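Durnordale Family Residences: Living Room and Floor Care FAQ

Residents' Information Office. Last revised October 16, 2022.

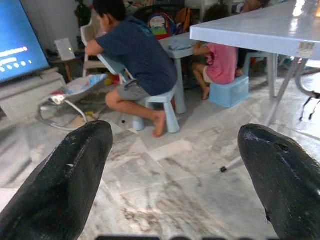 Angus Wihongi wrote to ask whether marble tile is a sensible floor for a home with small children, or whether he should cover the whole room before his family moves in. Full covering is not required. Most households use one washable rug in the play area and leave the remaining tile bare.

How should marble tile be cleaned?
Sweep or dust-mop daily. Wash with a pH-neutral stone cleaner diluted in lukewarm water, and dry with a soft cloth. Vinegar, lemon juice, and bathroom descalers must not be used, as acids dull the polish permanently.

What should be done about spilled juice or milk?
Blot the spill at once and rinse with plain water. Marks that remain after 20 minutes should be reported to the office before any product is applied.

May plastic stools and children's chairs be used directly on the tile?
Yes. Check the feet monthly for trapped grit. Felt pads are available at the front desk at no charge.

Where may a baby bouncer be placed?
On the floor only. A bouncer must never be set on a table, sofa, or cabinet. Keep it out of the main walking path and away from cords. Follow the manufacturer's weight and age limits, and stop using the seat once the child can sit up unaided.

Must televisions be secured?
Yes. Any television standing on a cabinet must be fastened with an anti-tip strap. Straps are fitted by the maintenance team, which completed 164 installations in September. Requests from Tomás Ó Briain and other residents regarding wall mounting are handled under a separate application.

Are houseplants permitted?
Houseplants are welcome. Use a saucer under every pot, and confirm that the plant is not poisonous if a young child lives in the home.

Who pays for a cracked tile?
Cracks caused by settling are repaired at the expense of Durnordale. Cracks caused by dropped objects are charged to the household at $66 per tile, up to a limit of $400 per year.

How may further questions be submitted?
Write to Fionnuala Mac an tSaoi, Residents' Information Office, or leave a note at the front desk. Please include your unit number.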